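Cloton Releases Meltska 5, Planning Software for Robot Arms That Work Knobs, Doors and Handles

New version plans turning motions from wrist and workspace camera views; general release set for September

Cloton today announced version 5 of Meltska, its motion planning and perception software for robot arms that operate household appliances.

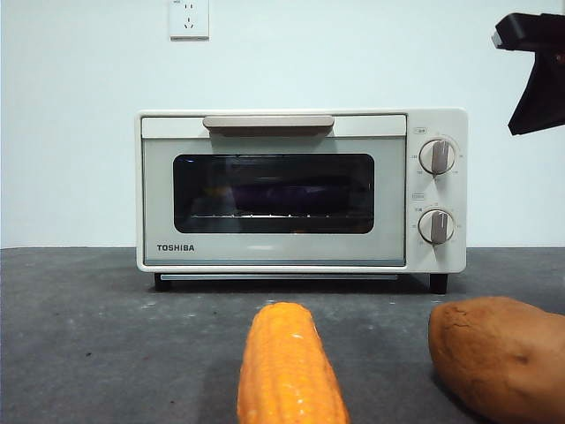
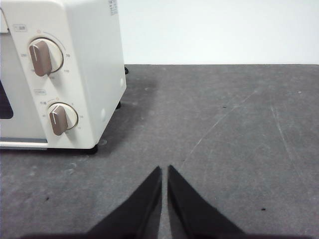
Toaster oven task setup, workspace view and wrist view.

CLETLSKA, August 7, 2025

Meltska 5 adds a planner for rotary controls. Earlier versions handled pick-and-place and simple door pulls, but a dial had to be scripted by hand for each appliance. The new planner takes a workspace view and a wrist view, estimates the center and axis of the dial, and works out an approach for a two-finger gripper. An operator can check the planned path on screen before the arm moves.

The toaster oven task is included with the release. It covers a Toshiba oven with two dials stacked on the right of the front panel, a door with a wide handle across the top, and toy food, including a corn cob and a sweet potato. Developers can run the dial and door steps separately or as one sequence.

"The dials look alike, so the software has to keep track of which one it was asked to turn," said Sidra Chaudhry, who leads perception at Cloton. "We spent most of this cycle on that, and on what the planner does when the fingers block part of the wrist camera's view."

Cloton tuned the planner on 4000 recorded attempts across 39 tasks. The recordings come with task labels and can be replayed in the Meltska viewer, which now shows both camera views on a shared timeline.

Other changes in version 5 include:

Grip width limits that can be set per object
A stop-and-replan setting for when a target is lost from view
Faster loading of long recordings
Fixes for 105 reported issues

Van der Linden, an appliance testing firm, has used a preview build in its lab.

"We changed appliances and kept most of our task file," said Daniyal Virk, test engineer at Van der Linden. "Camera calibration still takes us longer than we would like."

A revised calibration tool is planned as a later update.

Meltska 5 is open to current license holders as a preview starting today. General release follows in September. Task files from version 4 will open in the new version after a one-time conversion.

About Cloton
Cloton develops control and planning software for robot arms used in research and product testing.

Media contact
Shabnam Memon, Cloton press office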